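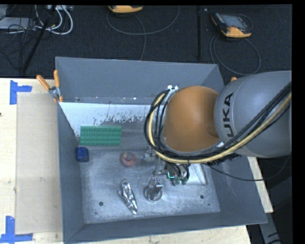
Filed under: Talks & Handouts | Small Business
Print this page | E-mail this page
2 comments | 11 shares

Speaker notes: Pricing Your Work Without Crying
Zoia Levchenko, Olten Makers' Evening, 2/4/20

OPENING
Wait for people to sit. They will not sit. Start anyway.

Thank Marichka for the invitation and for the microphone, whether or not it works.

Ask for hands: who has ever quoted a price and then apologized for it? Put my own hand up first. Keep it up longer than is comfortable.

THE TEAPOT STORY
My first real order was 262 teapots for a hotel. I worked out the clay, the glaze and the kiln. I left out lids. A teapot has a lid, as the hotel was kind enough to point out in writing.

Pause for the laugh. If no laugh, mention that I delivered the lids.

I finished that job in November having paid myself less per hour than the kid who watered the plants in the lobby. The plants looked great, by the way.

WHAT GOES IN A PRICE
Materials, obviously. Your hours, all of them, including the ones spent looking for the good scissors. Rent. Packing. Breakage. The afternoon you lose when a customer wants to talk about "a slightly warmer white."

(Slide 2: my old price sheet. Let them read it. Do not defend it.)

Lukian Romaniuk at Skitano makes leather bags and adds a line he calls "weather." It covers anything he didn't see coming. I stole it. Mine is called "lids."

DISCOUNTS FOR FRIENDS
Go slowly, half the room is related to each other.

My rule is one friend price per friend. The second order is full price and comes with coffee. I have lost 2 friends this way and gained a very nice shelf of unsold mugs.

If asked about family: change the subject.

RAISING PRICES
Write the new number down before you say it out loud. Say it. Then close your mouth. The silence afterward belongs to the customer, so let them have it.

Do NOT tell the Kostiuk story here. She may be in the audience. If she isn't, tell it short, and leave out the goose.

Wholesale: shops will ask for half. Before anyone says yes, go home and do the sum on paper, with lids.

QUESTIONS
Vasylyna has the other microphone. Someone will ask about taxes. I don't know about taxes. Point at Khrystyna Lysenko, third row, who does, and who has agreed to be pointed at once.

Price sheet handouts are by the door. They are free. Yes, I know.

Share (11) | Comments (2) | Print | E-mail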